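How to check a hand-held gripper before a recording shift

Posted 22 Jun 2019, Zamani workshop notes

These steps are the ones we use at Zamani for our hand-held grippers. We wrote them after the January audit, when 69 recordings out of 1,041 had to be thrown away. Most of the errors were small and could be found before the start.

Before you begin, read the page of the tool in the Stultitz logbook. If the tool has passed 3,000 closings since the last service, do not use it. Put it on the service shelf and take another one.

Step 1. Clean the finger with a dry cloth. Look for cuts and for dust at the base, where the finger goes into the mount. Press it lightly from both sides. It must not turn in its seat.

Step 2. Close and open the gripper ten times, slowly. If you feel a stop in the middle of the movement, write it in the logbook.

Step 3. Prepare the table. Marker boxes must stand with the printed side free, and no sleeve, cable or cup may cover them. Wipe the camera lens and start a short test recording.

Step 4. Tie back long hair and fix your head-mounted device so that it does not move when you lean forward. Long sleeves are allowed, but keep them away from the finger.

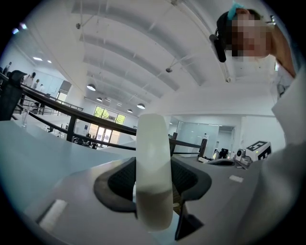

Gripper finger in its mount, operator with hair tied back and head-mounted device on.

Step 5. Watch the test recording to the end. The finger must be sharp and the marker must be readable. If one of the two is missing, repeat from Step 3.

Near a railing there is one more rule. Never hold the tool over the rail, also not for a short moment. It weighs 800 grams and people can be walking on the lower level.

When all steps are done, sign the line in the logbook and enter the tool number in Zevero.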